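Tableros de arce encolados para el banco de trabajo: preparación, fijación y mantenimiento

Un tablero auxiliar colocado encima de la mesa de taller protege la superficie principal y ofrece un plano cambiable. Estas notas recogen el procedimiento que seguimos en el taller de Cadwaladr con tableros de arce de varias tablas, usados para trazar, montar piezas pequeñas y hacer pruebas de encaje. Sirven también, con pocos cambios, para encimeras auxiliares de cocina, salvo en lo que toca al acabado.

Elección de la madera

El arce claro tiene grano cerrado, se lija bien y deja ver el lápiz sin esfuerzo. Mancha con facilidad. Quien trabaje con tintes o grasa debería reservar una cara para eso y marcarla en el canto.

Un tablero formado por varias tablas encoladas se mueve menos que una sola tabla ancha, siempre que las tablas se hayan elegido con la misma humedad. Conviene dejarlas apiladas con listones en el local donde se van a usar durante 2 semanas como mínimo. Antes de encolar se comprueba la dirección de la fibra en cada cara y se orientan todas en el mismo sentido; de lo contrario el cepillo arranca en una tabla lo que corta limpio en la vecina.

Encolado

Los cantos se cepillan por parejas, con las dos tablas plegadas cara contra cara en el tornillo. Un error de escuadra en una se compensa con el de la otra. La junta se prueba en seco, a contraluz. Si pasa luz por el centro, se repasa; si pasa por los extremos, también.

Cola blanca de carpintero, capa continua en un solo canto, frotar las dos piezas y apretar. Los sargentos se alternan por arriba y por abajo – con todos por el mismo lado el tablero se abarquilla. El sobrante se retira con rasqueta cuando tiene consistencia de goma. Con un trapo mojado la cola diluida entra en el poro y aparece después como una mancha mate bajo el aceite.

Tiempo en prensa: el que indique el fabricante de la cola. Nahuel Troncoso, encargado del banco de encolado, no cepilla hasta el día siguiente, y tampoco deja el tablero apoyado contra la pared en ese intervalo.

Planeado y lijado

Primero en diagonal, luego a lo largo de la fibra. La regla metálica se pasa en las dos diagonales y en tres líneas transversales. Para un tablero de trabajo basta con lijar hasta grano 180. Más fino no aporta nada y las piezas resbalan.

Las testas absorben más y siempre quedan algo más oscuras que la cara. Se pueden lijar un grano por encima para igualar el tono, aunque en un tablero de taller no suele merecer la pena.
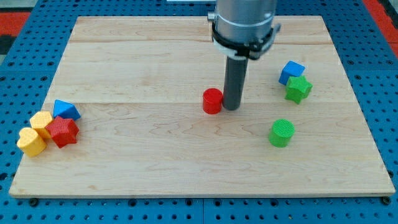 La mesa perforada resuelve la sujeción sin necesidad de taladrar la estructura de debajo. La rejilla da puntos de anclaje regulares y el tablero se puede cambiar de sitio en pocos minutos. Antes de colocarlo se pasa la aspiradora por los agujeros y un paño seco por la superficie, porque una viruta atrapada basta para que la madera cabecee. El tablero debe descansar plano; se presiona en cada esquina y se escucha. Dejar una banda azul libre por delante, como la que queda aquí entre el canto del tablero y el borde inferior, permite seguir usando esos agujeros para topes o sargentos. Conviene también que las piezas pequeñas, como el cilindro rojo y el cubo azul, tengan una base plana: sobre una superficie sin holgura se quedan de pie solas, y cualquier bamboleo delata un defecto del tablero o de la pieza.

Sistemas de fijación

Hay tres formas habituales de inmovilizar un tablero sobre una mesa de agujeros:

Tornillo pasante con arandela ancha. Es el más firme. El agujero en la madera se hace alargado en sentido transversal a la fibra para permitir el movimiento estacional.

Topes laterales. Tacos cilíndricos metidos en la rejilla, a ras de los cantos. Se montan sin herramienta, pero no impiden que el tablero se levante.

Escuadras o mordazas de canto. Ocupan espacio en la mesa y a cambio dejan la cara superior intacta.

El par de apriete debe ser moderado. Una cabeza hundida en el arce aplasta la fibra y, al aflojar, la huella permanece. Las huellas leves se recuperan con un paño húmedo y una plancha a temperatura media; las profundas se lijan o se dejan.

Acabado

Para taller, una mano de aceite duro muy fina, retirada con trapo a los 15 minutos. Se repite al día siguiente solo si la superficie se ve desigual. Las dos caras y los cantos reciben el mismo tratamiento, incluida la cara que no se ve. Un tablero aceitado por un solo lado se curva hacia el lado más seco.

En cocina, aceite mineral apto para contacto con alimentos. No se mezclan ambos productos en el mismo tablero.

Los trapos impregnados de aceite secante se extienden al aire libre, sin doblar, o se sumergen en agua en un recipiente metálico con tapa. Amontonados pueden arder solos.

Juntas: qué revisar

Una junta sana se ve como una línea tenue, sin escalón al tacto. Se recorre con la uña de lado a lado. Si engancha, caben dos causas: una tabla se ha movido respecto a la otra por diferencia de humedad, o la cola ha cedido. En el primer caso se rebaja con rasqueta. En el segundo se introduce una galga fina; si entra, hay que abrir la junta por completo, limpiar los cantos y volver a encolar. Rellenar la grieta con masilla solo aplaza la reparación.

La revisión se hace dos veces al año. En nuestro calendario cae en octubre, al encender la calefacción, y otra vez en primavera. Lies Hermans anota las medidas de anchura en el reverso de cada tablero con lápiz blando, junto al mes.

Limpieza diaria

Cepillo de cerda, siempre hacia fuera de la mesa y no hacia los agujeros. Las gotas de cola se levantan con espátula de plástico. Las marcas de lápiz salen con goma blanca; las de rotulador, con alcohol en poca cantidad y lijado local posterior.

El agua se seca en el momento. Una taza mojada sobre arce sin proteger deja un cerco que requiere lijar y volver a aceitar la zona entera, hasta la junta más próxima, para que no se note el parche.

Piezas de referencia

Interesa tener a mano un juego de tacos pintados, cilindros y cubos, para comprobar alturas y separaciones. El color ayuda a localizarlos sobre una madera clara. La pintura añade espesor, de modo que la medida se toma después de pintar y no antes. Se guardan en una caja con tapa, nunca sueltos en el cajón de las brocas.

Cuándo sustituir el tablero

Cuando el planeado sucesivo lo deja demasiado fino para la longitud que cubre, cuando una junta se ha reabierto por segunda vez o cuando los agujeros de fijación se han ensanchado tanto que la arandela ya no apoya en madera firme. Los restos dan buenos topes, cuñas y tacos de lijar.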